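4. Adding your catalog and opening the storefront

Do section 3 first. If the Restus account isn't confirmed the storefront won't save anything, and you'll type it all twice.

You need: item list, prices, one picture per item minimum, your trade registration number, return address. Have it open before you start. Session times out at 31 minutes with no warning.

4.1 Item groups

1. Log in to Restus. Left column, Catalog, then Groups.
2. Press New Group. Type a name buyers would type. "Hair clips" is good. "HC-Series Fancy" is not.
3. Pick a parent group, or leave on Top Level.
4. Save. The group shows up gray until it has an item in it.
5. Repeat for the rest.

Note: three levels deep max. A fourth level saves OK but buyers never see it. Known problem, not fixed in this version.

Note: group names can be changed later, group codes can't. The code is made from the first name you save. So check spelling.

4.2 Items, one at a time

1. Catalog, Items, New Item.
2. Item name. Keep it under 60 letters or it gets chopped on phones.
3. Item code. Your own code, whatever you use on the cartons. No spaces, no slashes.
4. Group. Pick from the list.
5. Unit of sale - piece, pair, dozen, gross. Buyers complain about this one more than anything else. If you sell by the dozen the price has to be per dozen.
6. Minimum order. Zero means no minimum. Blank means "ask the seller," and the Buy button goes away.
7. Price. Numbers only, no currency sign.
8. Carton size and carton weight. Freight is worked out from these.
9. Save as Draft.

Caution: do not press Publish yet. Published items go out in the next buyer mailing, at 6 p.m. the same day, and can't be pulled back out of it.

4.3 Items from a spreadsheet

For anything over 50 items or so use the sheet. Much faster.

1. Catalog, Import, Get Blank Sheet.
2. Fill it in. Don't rename the columns. Don't add columns. Don't color anything, the importer chokes on some of the fills.
3. Save as CSV.
4. Catalog, Import, Choose File, then Check Only.
5. Read the report. Red lines will be skipped. Yellow lines go in with a default, usually the unit (piece).
6. Fix the reds. Check Only again.
7. When clean, press Import.

Sheet limit is 3,854 rows, header row included. Over that, split it in two. The second sheet needs its own header row.

Note: our test sheet (2,786 rows, mostly bangles and bindi packs) took almost 3 minutes to go in. If yours sits for half an hour, close the tab and look under Import History before trying again. It may have gone through. Importing twice makes doubles, and doubles have to be deleted by hand, one by one.

Caution: codes with leading zeros. Spreadsheet programs eat them. 00417 turns into 417 and then doesnt match your cartons. Format the column as text before you paste.

4.4 Sizes and colors

1. Open the item. Tab called Options.
2. Add Option, then type Size or Color or whatever it is.
3. Type the values with a comma between. 2.4, 2.6, 2.8 for bangles for instance.
4. Press Build. You get one line for each combination.
5. Untick the ones you don't stock.
6. Prices per line if they differ. Leave blank to use the main price.

Note: "assorted" is a value like any other. If you ship assorted dozens put it in as its own color, don't leave the option empty.

4.5 Company page

1. Storefront, Company Page.
2. Firm name exactly as on the registration. Exactly. If the papers say Brannigan Trading and you type Brannigan Traders it gets bounced and you wait again.
3. Type of business: maker, wholesaler, exporter, or a mix. Tick all that apply.
4. Year started, number of staff, markets served. Staff number is a range, pick the nearest.
5. About text. Two short paragraphs is plenty. Say what you make, where you ship, what your usual lead time is.
6. Registration number, then Verify.
7. Banner and page pictures. JPG or PNG, under 4 MB each. Wide ones work best up top. Drag to set the order, then type a caption under each, or leave blank. 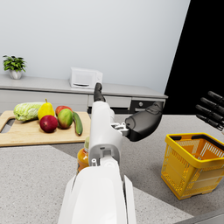 Fig. 4-3. White robotic arm over a speckled gray countertop, computer rendering.

8. Save, then Preview. Check it on a phone too.

Note: Verify takes one working day, longer in August. The page can be saved while you wait but only you will see it.

4.6 Freight and payment

1. Storefront, Freight. Pick Jollow (parcels) or Stumby (pallets), or both.
2. Enter pickup address and the latest pickup time. Carrier comes any time up to then.
3. Set where you won't ship. Default is ship everywhere - change this if you don't mean it.
4. Storefront, Payment. Bank details, then the advance you want on a bulk order, in percent.
5. Send Test Deposit. Type the amount back in when it lands.

Caution: with both carriers on and the carton weight blank, everything goes out priced as a pallet. Small buyers will see the freight and leave. Go back to 4.2 step 8 and fill in the weights.

4.7 Opening

1. Catalog, Items, filter on Draft.
2. Spot check ten or so. Unit, price, minimum order.
3. Select All, Publish.
4. Storefront, Status, switch to Open.
5. Place a one-piece order from a second login to make sure mail reaches you. Cancel it after, or you'll be be charged the listing fee on it.

If the switch won't stay on Open, one of these:
- company page not verified yet
- test deposit not typed back in
- no published items in any group
- return address missing (Storefront, Returns)

Changing prices once you're open is in section 5. Orders already placed keep the old price.

Contact Support | Terms | Privacy | Copyright Restus, all rights reserved | Back to top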